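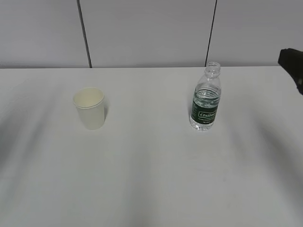
Handout 4: Good Practice for Handling Open Vessels of Liquid

Kernura Training Center, Applied Robotics Course
Prepared by Godfrey Owino. Reviewed by Gunnlaugur Ingvarsson. In force from 8 July 2022.

Purpose

These rules apply to all students and staff who set up, run or supervise an arm that lifts, moves or tilts a vessel containing liquid. They add to the general safety rules in Handout 1 and do not replace them. Where the two differ, the stricter rule is followed.

1. Before the arm is powered

1.1 Water is the only liquid permitted in coursework. Any other liquid requires written approval from the course office, quoting form 693.

1.2 The work surface must be level, clean and wiped down. Glossy surfaces are checked from a low angle, as a thin film of water is hard to see from above.

1.3 Vessels are set far enough apart for the open fingers to pass on either side of each one. The planned path must not carry an open vessel over a power supply, a connector or a keyboard.

1.4 Caps are removed by hand and stored off the table before the run begins.

1.5 The operator confirms that the emergency stop is within reach and tests it once per session. The test is entered in the log.

2. Grip and force

2.1 Grip force is set for the weakest vessel in the task. A setting that holds a glass securely may crush a paper cup, and thin plastic bottles give way more easily once the cap is off.

2.2 Each new type of vessel is first gripped empty, then partly filled, and only then used in a full run.

2.3 Glass is inspected for chips and cracks before every session. Damaged glass is placed in the marked bin and recorded.
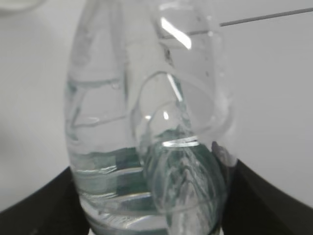

2.4 Clear materials require particular care. Glass and water bend light, and a reading of the liquid level taken through a curved wall may be wrong. Where the level matters, it is confirmed by weight or by a second view.

2.5 Hands stay outside the working area while the fingers are closed on a vessel. If a vessel slips, it is allowed to fall.

3. Spills

3.1 The arm is stopped first. Wiping begins only after the stop has been confirmed aloud by the operator.

3.2 If liquid has reached the fingers or the wrist, the arm remains off until it has been checked by a member of staff — drying the outside is not sufficient.

4. Records

4.1 Every run is logged in Toludeo under the student's own name, including runs that were stopped early.

4.2 Spills are reported to room 299 before the end of the session. The extension is 2325.

These rules will next be reviewed in December.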